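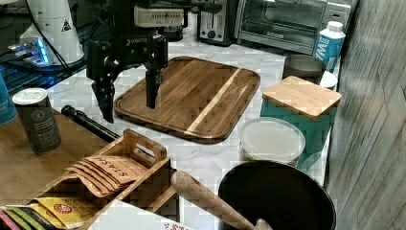
Arm went down into the cutting board after restart, no warning given

Wunutero Forums > Manipulators > Faults and Safety

We use cookies to remember your login and your unread posts. Accept | Settings

September 2, 2023, by Gun-woo Sun

gwsun wrote:

Hello all. English is not my first language, so please ask if something is not clear.

I look after a kitchen test cell in Claltargate. The arm hangs from above and works over a marble counter with ordinary kitchen things on it. The task is simple to say. The arm comes down over the wooden cutting board, takes it by the edge with the two-finger gripper, lifts it a little and moves it to one side. The program runs under Ambrose and has done some 4,000 cycles with the same board and no serious fault.

Yesterday we had a protective stop in the middle of a move. A colleague pressed continue, and the arm made its next approach as normal, or so it looked. Then it did not stop at the grasp height. It continued down and pushed the fingers on the rim of the board until the joint torque limit stopped it. The board was pressed hard against the counter and there is now a mark in the wood. No person was hurt, but my colleague had her hand on the counter a short time before, and this is what worries me.

The log gives no error before the contact. The commanded height for the grasp was 298 mm in the base frame, and this is the correct value. So the arm believed it was at the right height when it was too low.

What I have checked:
- the bolts between flange and gripper are tight
- the fingers open and close normally
- the board is the same one, and in the same place within a few millimetres
- the arm is in its home position when it says it is

I have locked the cell until I understand it. Has someone seen this?

oddbearing wrote:

Is the photo from before or after? The left finger is hanging lower than the right one in it. With a parallel gripper I would expect the tips to be level if the tool is vertical. I would look at a bent fingertip first. If you put that much force on a rim, something gives, and it will be the weakest part.

gwsun wrote:

It is from the same task, before the fault. The left tip is lower because the tool is tilted for the approach, we go in at an angle so that one finger can come outside the board edge. I took off both fingertips this morning and put them on a flat plate. They are straight as far as I can measure.

rhea_k wrote:

I had very nearly this one. Check your tool centre point. Our arm lost the tool definition after a restart and went back to the bare flange. It then tries to bring the flange to the height where the fingertips should be, and so the fingers end up much too low. It is a nasty fault, as every number in the log looks right.

One question, did your colleague only press continue, or was the controller restarted too?

gwsun wrote:

She says only continue. But the log shows a controller restart between the stop and the continue. I think she pressed the restart in the pop-up window and did not understand it as a restart. The window has the two buttons very near to each other.

About the tool centre point, if it was the bare flange I think the error would be the full length of the gripper, and the arm would hit the board much earlier and much harder. Our error was small. We have a camera bracket from Volora between the flange and the gripper, and the error is close to the thickness of this bracket. I will measure it properly.

rhea_k wrote:

Then you have your answer, nearly. Somebody saved a tool definition before the bracket was fitted, and the restart loaded that one.

quietservo wrote:

I don't agree that this is the interesting part. Tool definitions get lost, it happens to everyone sooner or later. What I want to know is why the arm was allowed to push into the counter at all. Do you have a safety plane set over the countertop? If you had one, the arm would have stopped before it touched anything, whatever the program believed.

oddbearing wrote:

A safety plane is calculated from the same tool definition, at least on every controller I have used. If the tool is wrong, the plane is wrong by the same amount. You would feel safe and you would not be.

quietservo wrote:

Not if you define the plane for the elbow and the flange as well. The flange position does not depend on the tool. You put a limit on how low the flange may go and leave the tool out of it.

oddbearing wrote:

With a tilted approach that limit has to be very loose, or it will stop you on every good cycle. For an error as thick as a bracket I doubt it would have caught anything. I would put a force check on the last part of the descent and go slowly there.

quietservo wrote:

Do both, then. I would still not put a hand in that cell with only a force check in the program. A program check is not a safety function. The safety limits live in the controller with a password on them.

gwsun wrote:

Thank you, this is useful. I think you are both right on different things. The flange limit is good against a big error and the force check is good against a small one. We had neither of them, only the default torque limit. I wrote this in the report to my manager and he was not pleased, but he accepted that the cell stays locked.

I measured the bracket. The difference between the loaded tool and the real tool agrees with the thickness of the bracket to less than one millimetre. rhea_k was right. The old definition was in the installation file, and the correct one was only set by a script when the cell is started from the desktop. If the controller restarts alone, the script does not run. So every restart from the pop-up window since the bracket was fitted was a risk, and we were lucky that we had so few.

bellcrank wrote:

Sorry to be the difficult one, but there is a lot standing near the work in your photo. A rolling pin and a big black pot at the front, a canister with a bamboo lid, milk, the tea things on the wooden table. If the arm had been wrong sideways as well, it would have gone through some of that. I'd clear the counter while you test the fix.

gwsun wrote:

The objects are part of the task, the arm must learn to work among them. But for testing the fix I agree and I have moved them away. I also put a thick piece of foam in place of the board.

What I changed so far:
1. The correct tool is saved in the installation file, and the script no longer sets it.
2. The program reads the active tool at every start and compares it with a stored value. If they are different, it refuses to move.
3. The last part of the descent is slow, with a force check.
4. The flange limit is set in the safety settings.
5. After a protective stop, only two people may restart the controller, and they must do one approach over the foam first.

Number 5 is not popular here.

rhea_k wrote:

Good list. Check the payload as well. If the old tool was saved without the bracket, its mass and centre of gravity were probably wrong too, and your force check will read an offset on a hanging arm.

gwsun wrote:

You are right, the mass was also the old one. I corrected it and the force reading in free air is now near zero. I had not thought about this.

oddbearing wrote:

Did the gripper survive? I'd still open it and look at the linkage before you trust the force numbers.

gwsun wrote:

It closes with the same current as before and I can feel no play, but I did not open it yet. I will do it before the cell is unlocked and write here what I find.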